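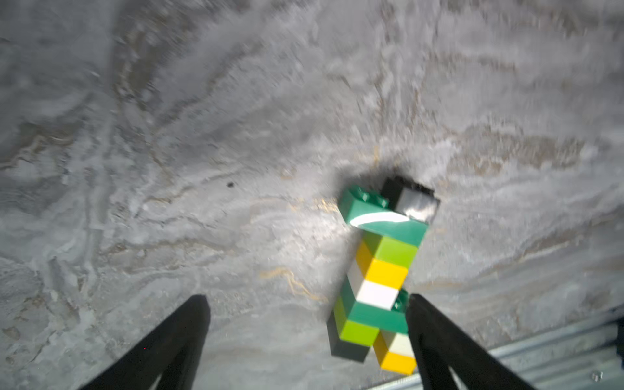 Ticket 917 – Greifer trifft den Steinestapel schräg
Projekt: Stanar (Gemeinschaftswerkstatt Wodau)
Status: offen
Angelegt: 2022-10-05

Fehlerbild
Arm fährt den Stapel aus Spielbausteinen an, der rechte Finger kommt zu früh an die unteren Steine. Tritt nur auf, wenn der Stapel schräg auf der Marmorfläche liegt. Parallel zur Schiene greift er sauber. 20 Versuche schräg, meist derselbe Fehler.

Geprüft
– Schrauben an der Aluschiene nachgezogen, keine Änderung.
– Servo am Handgelenk (Shimada) getauscht, keine Änderung.
– Nullpunkt neu gesetzt, Versatz bleibt.
– Geschwindigkeit auf 20 Prozent: Kamerabild ruhiger, Winkel trotzdem falsch.

Vermutung
Plaris rechnet den Schatten am oberen Ende mit zum Objekt. Im Log steht der Schwellwert auf 81, den hatte ich im Sommer für die alte Holzplatte eingestellt. Die Adern im Marmor machen es vermutlich nicht besser – einmal hat er eine davon als Kante gemeldet.

Nächste Schritte
Schwellwert senken, Lampe auf die andere Seite hängen, dann dieselbe Lage noch einmal anfahren. Bitte bis dahin die Greiferfinger nicht umbauen.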